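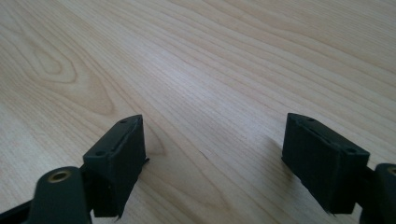

A Gripper You Hold in Your Fist

Teaching a robot arm to set a table used to mean owning a robot arm. You drove it around with a joystick or a second arm, slowly, and every mistake cost you a morning. The handheld gripper kit from Koneck skips the arm altogether. You hold the tool, you squeeze, you do the chore yourself, and the camera riding on top keeps the record that a robot will later learn from.

I spent most of November with one, and I have not enjoyed a piece of lab hardware this much in years.

The kit comes as a box of parts, and assembly took me one long evening, from supper until well past bedtime. The instructions are good up to the linkage and then go a little quiet. Take your time there. The two fingers have to close evenly, and if you tighten one side all the way before starting the other, the whole thing pulls to the left and you get to do it again. (I got to do it again.) There is no fancy casing over any of it, so you can see every joint work, and when something rubs you know where to look.

The fingers themselves are plain black blocks, each with two small round holes in the top and a seam along its length. They look like nothing much. Then you pick up a grape with them, and a coffee mug, and a house key lying flat, and you start walking through the kitchen looking for things to pinch. The key took me 10 tries on the first night. By the end of the week I was getting it nearly every time, mostly by tipping my wrist and coming in low.

Learning to See Like the Tool

The odd part is how much you have to unlearn. Your own eyes are up on your head and take in the whole room. The camera sees only what lies in front of the fingers, so if you reach for a cup before pointing the tool at it, the recording shows a hand grabbing at something that was never in view. Koneck's guide suggests a short pause over the table before each reach, fingers open, and I'd take that advice seriously. My early sessions were a blur. The later ones are calm, almost dull to watch, and they are far more useful.

Recordings go into Fovton, the companion software, which lines up the video with how wide the fingers are at each moment. Fovton is fast and easy to read. It plays your sessions side by side, flags the ones where tracking dropped out, and lets you throw those away with one key. I recorded 200 runs of a simple job, moving a cup onto a saucer, and had to toss 25. Most of those were my fault, from swinging the tool around too quickly. A few came from working on a glossy counter at night under one strong lamp. Soft daylight and a surface with some pattern to it gave me much better luck.

Can a robot really learn from this? I took my cup-and-saucer set to Dranholm, a shared workshop with an arm that accepts the same fingers. The training ran overnight. The next afternoon the arm set the cup down properly in 40 trials out of 50, and several of the misses were close enough to make me groan out loud. I had never once touched its controls!

What I'd Change

The grip could be kinder to small hands. After half an hour my thumb ached, and there is no way to adjust how far the trigger travels. The cable also leaves the handle right where your wrist wants to bend, so I taped mine along my forearm. Spare fingers should come in the box too, as these are the parts that meet every table edge and mug handle you misjudge.

If you'd like more padding on the whole experience, the Nazarenko kit arrives already built and weighs less, though it gives you fewer ways to get inside and fix things. I tried one for an afternoon and liked it fine. I still went home and picked up the Koneck, and I have a drawer of mismatched spoons that I plan to sort with it next.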